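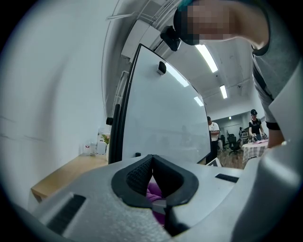

Durnville Library Service, Reader Development Team
Speaker notes: Getting lapsed borrowers back
Macarena Jara, Saturday, after coffee

Start with the letter. We posted 500 to people who hadn't borrowed for a year. 40 came in during the first month. Read out the second paragraph of it, slowly.

Then the Quezada branch. Same letter, but with the opening hours printed on the front. Ignacio has the figures if anyone wants them.

Fines: keep this short. Mention the old debts we wrote off in December and move on.

Pause for questions before the part on large print.
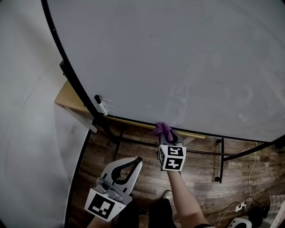 Do people have to bring their old card?
Any proof of address will do, and the desk prints a new card while they wait.

Large print next. 400 titles, most of them crime. Say where the shelf moved to.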